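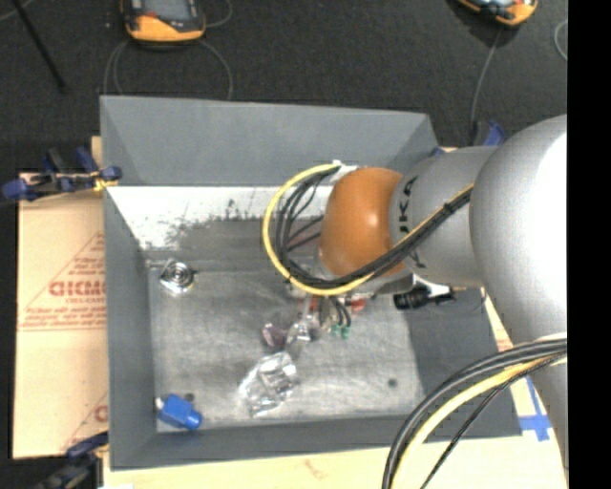

The Pludano Bin Cell is a reference picking station for laboratories that study the grasping of mixed, unsorted objects. Jutska supplies the cell together with the grasp-ranking method developed on it, so that a group can repeat the published trials before changing anything of its own. The test load is kept deliberately difficult. Crumpled transparent packaging and shiny objects share the bin with solid items such as the blue one in the near corner, and all of them lie on a scuffed gray floor streaked with scratches of its own.

Method

Most picking systems choose a grasp from a single depth reading. Clear plastic often returns no usable depth, and the system then treats the object as part of the floor. The Pludano method proposes grasps from the color view and from the depth view separately, and ranks both sets on one scale. Where the two views disagree, the grasp is kept and given a lower confidence score. After each attempt, the result is written to the log and used in the next round of training.

Results

The current release was evaluated on 313 picks, using a fixed set of 16 objects returned to the bin in a new arrangement before each run. The largest gain over the depth-only baseline was recorded on transparent packaging. Performance on opaque, rigid objects was unchanged. Thin items lying flat against a side wall remain the most common cause of failure, and users planning work on such items should expect to adjust the approach angle limits. Full tables are included in the Leclerc report delivered with the cell.

Supplied with the cell

Gray open-top bin with sloped sides
Clamps for fixing the bin to the work surface
Lasar logging software, with a license for 2 workstations
Object set and arrangement charts
Trained ranking model and training scripts
Printed setup guide

The robot arm is not included. Customers should confirm mounting and cable clearance with Jutska before ordering.

Installation

The bin must be clamped before calibration and must not be moved afterward. Cables at the wrist should be tied with enough slack for full rotation. Calibration takes 40 minutes and should be repeated whenever the gripper is changed.

Availability

Orders are accepted from universities and public research institutes. Deliveries for the present production run begin in July. Page revised 4 March 2026.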